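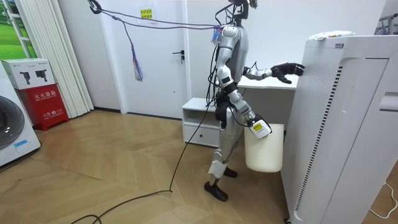
Tall white air purifier on a herringbone parquet floor.

Home | News | Residents | Buildings | Contact

Indoor air program extended to Wivham for the heating season

6 October 2025
By Adwoa Bawa, Tilatcombe Housing Association

The Association has agreed to extend its indoor air program to all shared rooms at Wivham. The program began in August at Vivgate, where residents had reported stale air and window condensation in the lounge and the two meeting rooms. It will now continue until the end of the heating season.

Work at Wivham will start with the ventilation ducts, several of which have not been cleaned since the building was last renovated. The contractor, Heiskanen, will inspect the ducts on each floor and replace worn filters. Access will be needed to 53 apartments, and letters with appointment times have been sent to those households. Residents who cannot be at home may leave a key at the building office.

The cost of the first phase is $3000, paid from the existing maintenance budget. Rents and service charges are not affected. Any further repairs found during the inspection will be priced separately and reported in this newsletter. 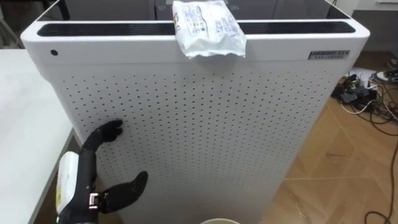
Good airflow also depends on how rooms are used from day to day. Wall vents should not be taped over in cold weather, and furniture should stand clear of them. The same applies to the tops of appliances – a crumpled snack bag left with one end on a vent strip is a small thing, but vents of every kind should be kept free of wrappers, papers and clothing. Kitchen fans should run during cooking and for a short time afterward.

Residents with asthma or other breathing conditions are asked to tell the building office before work begins, as some dust is expected near the hallway ducts. Benedek Vincze, building manager at Wivham, will keep a list and arrange appointments accordingly. Written questions may be left in the office mailbox and will be answered within seven days.

Comments (3)

M. at Wivham
Will the laundry room be included? The fan there has been noisy for months.

Building office
Yes, the laundry room is on the inspection list.

Third floor resident
My letter has the wrong apartment number on it. Who should I call?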